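The first thing she shows me is the basket shelf. I'd driven out to Plornwood to talk about the toy library, and I assumed we'd start with the toys, but she had me by the sleeve before I'd got my coat off.

"Everybody goes straight for the puzzles," she says. "Look at the baskets first! If the basket's right, the kids pack up by themselves."

She started the library in a spare room in November with whatever her own three had outgrown. There are 236 families on the books now, and a second branch in Plandow that opens until 7 pm for the parents who work late. Between them they lend out 3000 pieces, and her favourites, by a long way, are the plain coloured blocks.

"I could talk about blocks all day," she says, and for a good part of the morning she does. A block can be a loaf of bread or a parked car, she tells me, and the same child will come back to it at two and again at six. She likes the small ones best, with the corners rounded off so they sit nicely in a little fist.

And why wicker? She tried plastic tubs for the first year and hated the racket. "You tip blocks into plastic and the whole room jumps. Wicker's softer on the ears, and it looks lovely on a table." She prefers them rectangular, because the round ones waste shelf space, and low enough that a toddler can see the bottom. 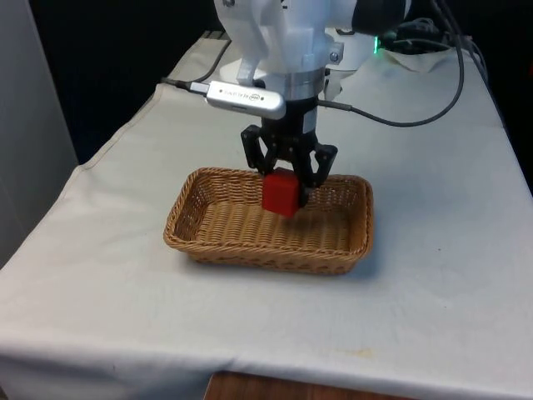
Colour matters to her as well. Red goes out first every time, so she keeps spare reds in a drawer. She's fond of a pale cloth under everything, which makes a stray block easy to spot at pack-up, and it goes through the wash with the tea towels.

Her next job is the dress-up corner, a rack of capes and one very popular dragon tail. "Come back when it's sorted," she says, already pulling down another basket to show me the weave.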